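26 June 2022

Home from the Herkcombe open day with sore feet, a tote bag and a fridge magnet shaped like a cog. I had told myself I would stay an hour. I stayed until they started stacking the chairs, which is what happens when a place offers free parking and a sausage on bread.

The drive took 2 podcasts and a servo coffee I regret. There was a queue at the sign-in table because everybody had to write their postcode on a form and then write it again on another form. For a building full of automation, Herkcombe runs on biros. My name badge had its sticky side worn out before I reached the second door, so I carried it in my hand for most of the afternoon like a parking ticket.

The first hall belonged to Vetov, who do sorting lines for warehouses. It was all very smooth and very loud, and the bloke on the microphone used the word "throughput" with real love. Parcels went up, parcels went down, parcels came back to where they began. I watched for a good while and felt I understood my own mail a little better. A boy of maybe six asked whether it could be made to go faster, was told yes, and asked why it wasn't, then. No reply from the microphone.

Upstairs was the Lim room, which had carpet and was therefore quieter, and I liked it straight away. They work on arms that pick things up. It sounds modest until you stand there and think about how many things in a day you pick up without a committee meeting. The demonstration was toy food and kitchen bits on a white table, with the arm going about its business and the rest of us standing in our socks-and-sandals best, willing it on. I have been to football matches with less feeling in the crowd. At one point a woman beside me said "come on, darling" under her breath, and she wasn't talking to her husband. 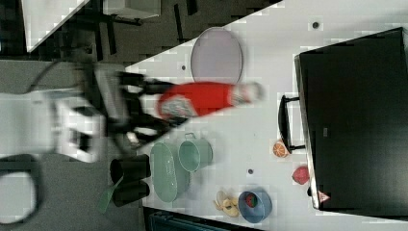

What is the hard part for a robot in a kitchen? The variety, according to the Lim people: a factory arm can meet the same part in the same spot all day, while a kitchen hands it something soft, then something slippery, then something left in a different place from yesterday.

I wrote that down on the back of the program because it also describes living with teenagers.

Then came the talk, in the lecture theatre with the folding seats that bite. The slides said 200 practice runs for one small task, and then 284 for the next one, which was the same task with a different bowl. I found this enormously cheering. I have made pavlova for years on worse odds. The speaker was good, dry and a bit tired, and didn't promise any of us a butler. Asked when a robot would do the ironing, she said she had stopped ironing herself in March and recommended it.

Clemar had the stand by the exit, handing out the magnets and signing people up for a newsletter. They make the software that joins up everyone else's gear, as far as I could gather, and their brochure has the colour scheme of a dentist's waiting room. I signed up. I always sign up. I'll be unsubscribing by Thursday.

Sausage: decent. Onions: extra, and worth it. Tea: from an urn, the flavour of urn. I did look for an automated tea trolley and there wasn't one, though there was a very efficient lady with a tray who got round the whole foyer before I had found the sugar.

Got home and unloaded the dishwasher by hand. I paid more attention than usual – the colander is a shocker of a thing to get hold of, when you think about it, all holes and no sensible side – and I dropped a teaspoon behind the bin and left it there. Magnet is on the fridge, holding up the rates notice. Must ring about the gutters tomorrow, and find out whether Herkcombe does the spring one as well.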